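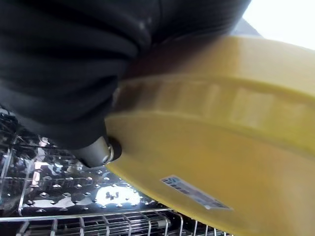 Urmila Kushwaha wrote in asking if the stickers have to come off before the plastic stuff goes in the dishwasher. She says hers went through once with the label on and she was picking bits out of the filter all evening.

Yes, take them off. Paper ones especially. Warm water, a drop of oil for the glue, rub with your thumb. Don't scrape with a knife, it leaves lines that hold onto tomato sauce forever.

More answers below. We update this page when we get a minute, last big cleanup was in December.

Pratstead Kitchen — dishes and dishwasher FAQ

Which way up does a plastic tub go?
Open side down, leaning a little. Flat bottom up means a puddle on top when you open the door. Big light pieces can flip over mid-cycle, so wedge them between two heavier things. Nothing heavy? Wash it by hand, takes a minute.

Anything with a raised ridge or a molded rim, run a brush along it first. Grease sits in the groove and the machine doesnt always get it. 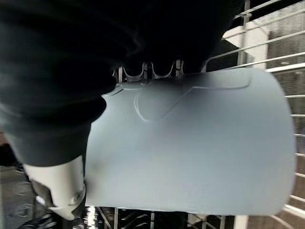
Top rack or bottom rack for plastic?
Top, if it fits. Check underneath for the dishwasher symbol. No symbol — hand wash. The 600 ml tubs from Datley go on top and come out fine. The big ones don't fit up there, so bottom rack, gentle program, no heated dry.

Can I put cups where the plates go?
If there's room, sure. Cups lean over the tines, rim down. Never rim up, you'll just get a cup of dirty water. Start at the back and work forward so you're not reaching over wet things.

Pull the rack all the way out before loading. People load it half open and then chip stuff on the way in.
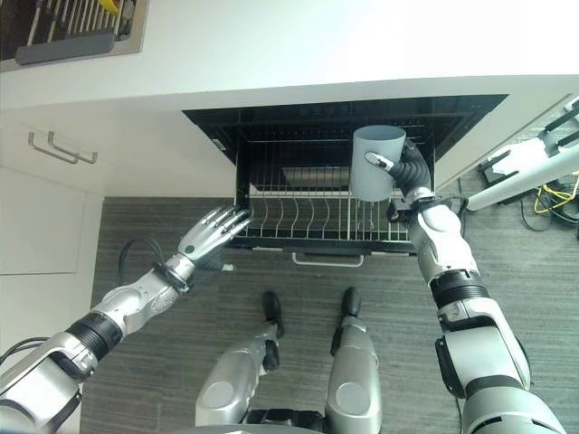 Do I rinse first?
Scrape, don't rinse. Exceptions: egg, porridge, anything with cheese baked on. Those get a soak in the sink, ten minutes or so.

Who empties it?
Whoever finds it clean. Itziar Lozano keeps the list on the fridge for evening classes, ask her if you want to swap. If you can't tell whether it's clean, smell a cup.

Where do lids dry?
Drying rack at the sink, not stacked. Stacked lids stay wet and start to smell by the next morning. Stand them on edge if you can, lean them if you can't.

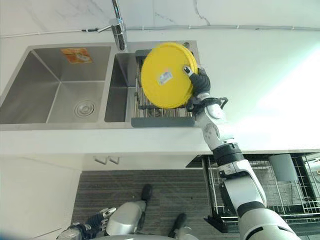 Give round ones a shake over the basin first, water hides under the rim. Then dry the rim with a towel before it goes back on a container. Lids wider than 240 mm won't stand up by themselves so prop them agianst something.

Something broke, what now?
Tell Yolanda Goicoechea. No charge for cups. Missing lids we do ask about, they're a pain to replace one at a time.

What about knives?
By hand, always. Dry them and put them away straight off, never leave one in the sink.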